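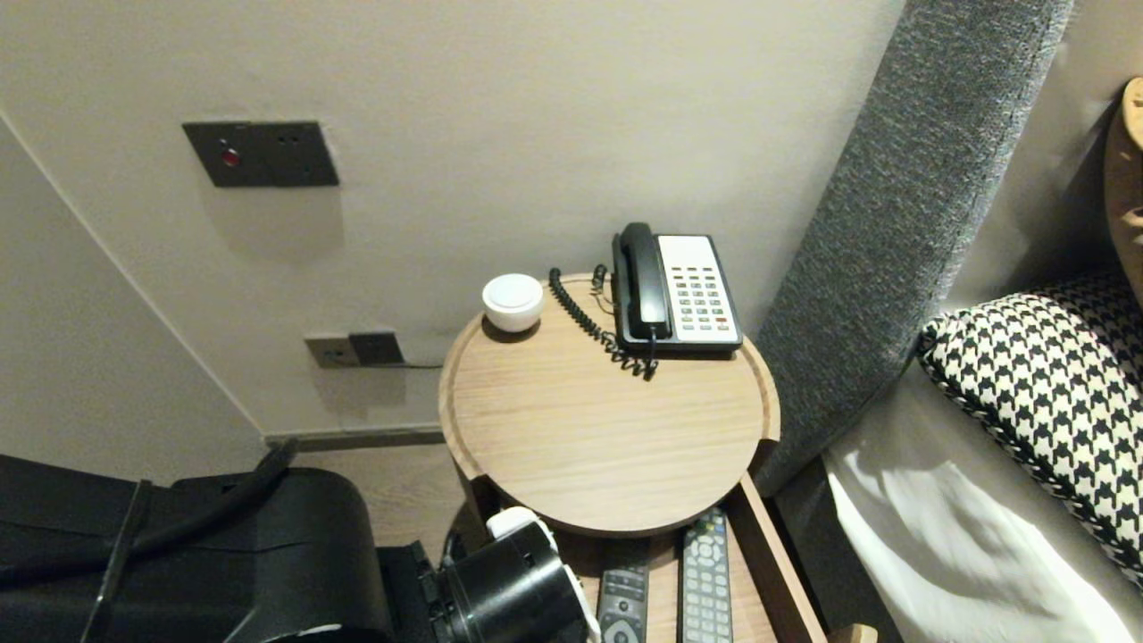

How much has to be within reach of a chair in a furnished rental unit?
A telephone, the remote controls and one free hand's width of tabletop for a cup. Anything else can live somewhere a person has to stand up to get to.

Speaker notes: Side tables, cords and sockets in furnished units
Plastus property fit-out day, 2006-12-05, second slot after lunch

Slide 1. Title
Leave up while people sit down. Mention handouts at the back. Questions at the end, except on wiring, which can be asked as we go.

Slide 2. Scope
The Dollby building, 381 units, all let furnished. We went through the maintenance log for the year to the end of August. 1,061 entries. I am only covering the ones that concern the small table beside the seating and what is plugged in near it. Kitchens are in the morning handout.

Slide 3. The round table
Round top, raised rim, open shelf below. Light oak. The rim stops a pen or a remote from rolling off. It also holds a spill on the top, so the joint between rim and top has to be sealed. Check this on delivery with a fingernail, all the way around.
A round top wastes space in a corner. Accept that. A square one of the same width puts a hard corner at knee height in the walkway.
Pause here – someone usually asks about glass tops. Answer: we don't fit them.

Slide 4. Telephone position
Corded desk sets stay in the units. Place the set at the rear of the top, on the side away from the chair arm. Handset cord to the front.
The coiled cord is the weak part. It twists a little each time the handset is turned over in the hand, and after a few months it lies in a knot across the tabletop. Unplug it at the handset end, hang it free, let it unwind, plug it back in. Add to the changeover checklist, line 11.
Replacement cords: we now buy from Fujimoto in one length only. The longer type reached the floor and got trodden on.

Slide 5. What shares the top
One small item besides the phone. A lidded container, a diffuser, a lamp if the unit has no ceiling light on that side. Tenants will add to it and that is their business, but we hand over with space clear at the front.

Slide 6. Remotes
They go on the shelf under the top, side by side, buttons up. Previously they were left on the television and were logged as missing when they had only slid down behind it.
Where a unit has 2 remotes of similar color, label the backs. Use the printed labels, tape goes sticky in summer.
The side panel on the shelf keeps them in. If the panel is loose, glue and clamp. Do not screw through from outside.

Slide 7. Sockets and wall plates
Low socket, cable run along the wall just above the skirting board. Clip it. A cable lying free gets pulled by the vacuum cleaner, and the table goes with it if the cable has been looped around a leg.
Leave a gap between the table and the wall so the plug can be pulled straight out.
Plates that have gone crooked: switch off at the panel, loosen both screws, level, retighten. Look for cracks in the paint at the edges before leaving. Indicator lights on plates – note the color on the form, even if the plate appears to be working normally.

Slide 8. Walls
Matte paint marks where a table rim touches it. Beige hides dust and shows rubber scuffs. Felt dots on the rear edge of the rim, from the Bikero catalog, the small size. The large ones peel.

Slide 9. Changeover order
Wipe top and rim. Lift the phone, wipe underneath. Free the cord. Check dial tone. Test both remotes, then back on the shelf. Cable clips. Floor under the table last, including the strip by the skirting.

Slide 10. Open items
Battery covers, still no supplier. Spare handsets, stock count due. Skip this slide if the previous speaker ran over.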